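We use cookies to remember your region and keep you signed in. Manage preferences | Accept all

KIRBRIDGE: Two members of the Kustlow shared workshop have spent most of September trying to get a machine to put away the silverware, a job that takes either of them less than a minute.

Edin Vidmar and Viorica Perić are building hand-held grippers, the sort a person squeezes like barbecue tongs while a camera records the movement. The recordings are meant to train a robot arm, which the pair named Chae and which so far lives on a bench at the workshop with a towel over it.

The practice is done at a kitchen table. By Tuesday night they had logged 1271 attempts at picking things up and setting them down, a figure Perić reads off a spreadsheet with visible fatigue. Spoons are fine. Forks are mostly fine. Chopsticks have their own tab.

"A chopstick rolls when you look at it," Vidmar said. "Then it rolls the other way, to be fair."

The finger pads are on their third version. The first was too smooth and the second came off in a butter dish. The current ones are ridged, and Perić says they will stay until she runs out of patience or glue. The workshop has put up money for parts through the winter, on the condition that the table saw is left alone.

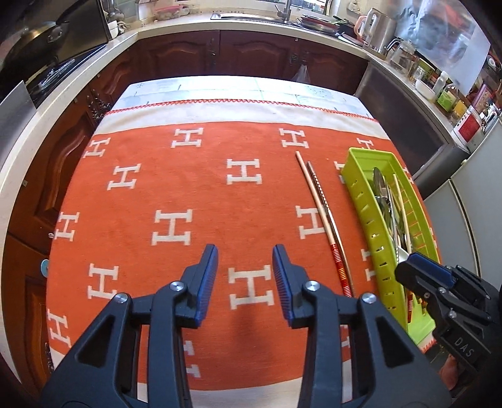
Ankica Jurić, who shares the bench space, would rather see the arm learn to sweep, and told the last members' meeting that she had been putting forks in a drawer for decades without needing a spreadsheet. She did sign up for a turn with the grippers.

Vidmar and Perić plan to show the arm at the workshop's next open evening, starting with spoons. Visitors may bring their own.

Get Kirbridge news in your inbox every Friday. Enter your email to subscribe. Unsubscribe at any time.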